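Countertop towel stands — worth the space or not?

siebe_m
Everyone in our house seems to want one of these except me. Wooden bar, white post, white tray for a foot, blue towel folded over the top.
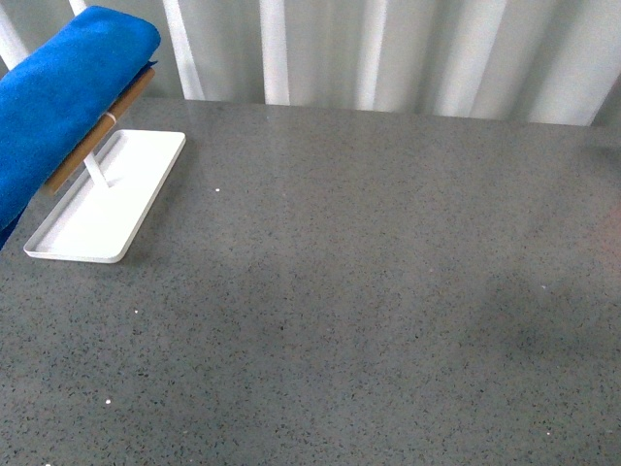

My problem is that we already have a hook on the cupboard door and an oven handle, and both of them cost nothing. Has anyone had one for more than six months and still thinks it earns its place?

OilingKo
Had a Josska one since May. It's fine. The tray catches the drips and I put my rings in it when I wash up. Would I buy it again? Probably not at full price.

levente_b
The tray is the bit I don't believe in. A towel dripping into a tray with a lip means a puddle you then have to empty. A hook drips on the floor and the floor dries.

OilingKo
If your towel is dripping, wring it out first. Mine has never left a puddle.

levente_b
Then what is the tray for?

OilingKo
Rings. I did say.

edit.vida
I'd worry more about the wood. We had a beech rail by the sink in the Multon flat and the underside went black within a year. Whoever sold it swore it was sealed. Mine was cheap though, so perhaps a decent varnish holds up.

siebe_m
That's what I suspected. The bar has a bit of a gloss to it but I've no idea what the finish is, and the leaflet doesn't say.

XiuyingLu
Going against the grain here, I like mine. Oven handles are a rotten place for a towel, they stink of whatever you roasted. And a thick towel folded double on a hook stays damp in the middle. Over a bar it gets some air.

edit.vida
Folded double over a bar is still four layers. Not convinced.

XiuyingLu
So open it out a bit!

levente_b
Does it tip? One post, towel hanging off the top, someone tugs it with one hand. I give it a week.

OilingKo
Mine slides if you yank it. Hasn't gone over. I stuck 5 little rubber feet underneath from the hardware shop in Edthorpe.

siebe_m
So I'd be buying a stand and then buying feet for it. I'll give it until the end of the month, and if the wood starts to mark it goes back.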